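Washing the penguin

The stuffed penguin has been due for a wash since November. It went to Vimcombe and back on the train, spent a week on a couch in Traltport, and came home gray in the places that are supposed to be white. Tuesday was laundry day, so it got its turn.

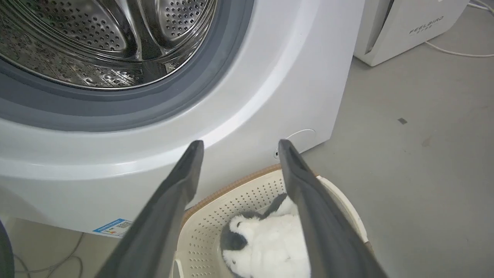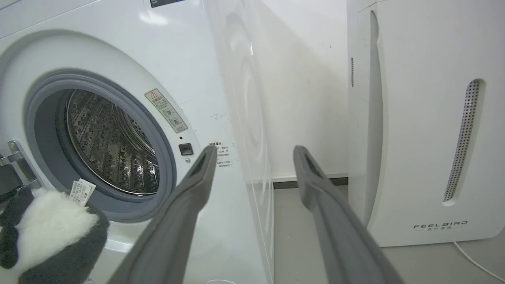
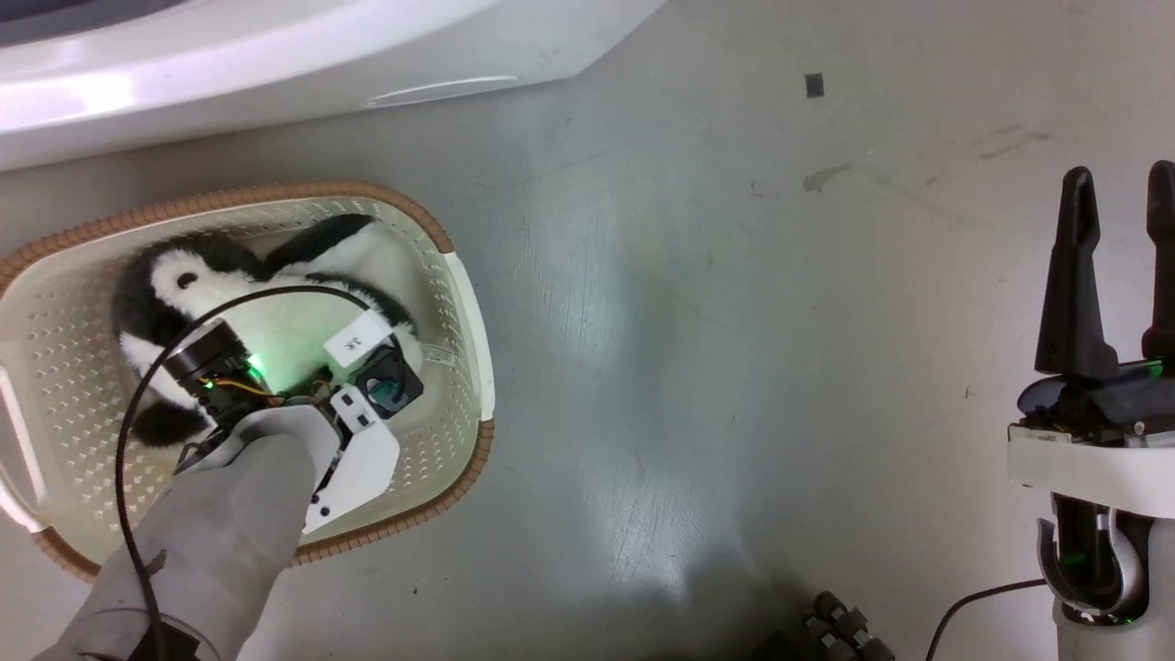

The washer and the penguin's basket.

I don't put plush toys in with towels anymore. The lint gets into the fur and stays there — I once spent an evening with tweezers. The penguin goes in alone, in a mesh bag, on cold, with half the usual soap and the slowest spin.

Before any load I run a finger around the inside of the rubber gasket. I have found coins in there, a hair tie, and one very clean bus ticket.

The basket I like. It has holes in the sides so things can air out, and the rim is easy on the hands. I carry it up 13 stairs, so that matters to me.

Drying takes longer than washing. No dryer for this one, just a towel on the rack by the window, turned over at breakfast and again at night. Then I brush the belly with an old hairbrush.

Next up is the bath mat.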